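Gripper Test Operator (part-time, fixed term)
Telitz Robotics Lab, Masville
Posted January 16, 2025

Telitz is looking for two operators to help compare gripper fingers on our two-arm tabletop stations. The job is hands-on and repetitive, and it suits someone who can do the same thing many times and still write down what went wrong.

The project

We are testing two finger sets, called Dramine and Cho after the streets where they were first built. Both fit the same wrist. They differ in pad texture, tip shape and how far they give under load. We want to know which set picks up light, uneven objects more reliably, and how quickly each one wears. The plan is 4,000 logged grasps, split evenly between the two sets, finished by the end of April.

What you will do

Drive the arms by remote control through short pick-and-place tasks, mostly with toy food, plates and cutting boards.
Reset the table between trials using the layout card.
Log every attempt as clean, slipped, dropped or missed, with a short note if the object turned in the grip.
Check the finger pads at the start and end of each shift and report scuffs, loose edges or residue.
Swap finger sets and run the wrist camera check afterward. We will train you on this.

What we need from you

Steady hands and normal or corrected vision.
Able to sit at a station for up to two hours with breaks.
Comfortable typing notes in plain English.
No robotics background needed. Time spent on a assembly line, in a kitchen or in a test lab is useful – so is a lot of patience.

Hours and pay

Shifts are four hours, mornings or afternoons, three shifts a week. Pay is $83 per shift during training and $127 per shift once you are signed off on both finger sets. Parking is free. The station room is on the second floor and there is an elevator.

A typical trial

Each trial starts with the fingers open over the target. A round object on a cutting board is one of the harder ones, as it can roll if one finger touches before the other. You close, lift, move to the plate named on the card and release. The second arm is used for handovers and for clearing plates.
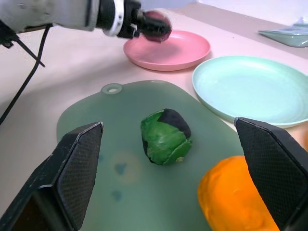

How to apply

Send a resume and a few lines on why you want the work to Min-kyu Tak, station lead, and put reference 361 in the subject line. Applicants we shortlist will be invited to a paid one-hour tryout at the station. We will reply to everyone – please allow two weeks.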